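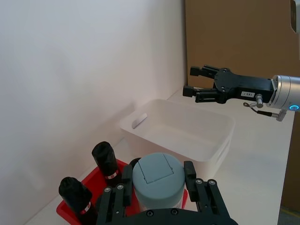 The hired hand

The pitch from Skerkex goes like this. You don't program the robot. You show it. Someone sits at a pair of handles in the firm's workshop at Ciddale, moves a bottle from a tray to a bin, and the arms copy. Do that often enough and the machine will pick up the knack for itself.

I went to see it in the first week of the year, and the showing part works nicely. The operator leans left, the arm leans left. She squeezes and the black fingers close. It is slow, and she holds her breath a good deal, but I have watched people do worse with a supermarket till.

What I wanted to see was the other part, where she lets go of the handles. For that I was given a chart.

The chart says the system, called Illow, has been fed 1447 demonstrations. It doesn't say how many were thrown away, and when I asked I was told the figure was "being looked at". Each one has to be done by a person, in real time, at a job that person could finish with her own hands in 2 seconds. Somebody is paying for those hours. For now it is the investors.

Then there is the matter of what has been learned. A red tray, a white bin and a white wall make a tidy little world. Packing benches I have known were not tidy. Would Illow cope if the bin were blue, or the lid had popped open? "In principle," said the firm. Gazi, a rival with much the same idea, said the same two words to me last April and has yet to ship anything.

I was promised a run without the operator before I left. After 10 minutes of restarting, it was put off to another visit. She went back to the handles and carried on teaching.

Skerkex says the first customers will have their machines this spring. I have asked for their names.

7 January 2018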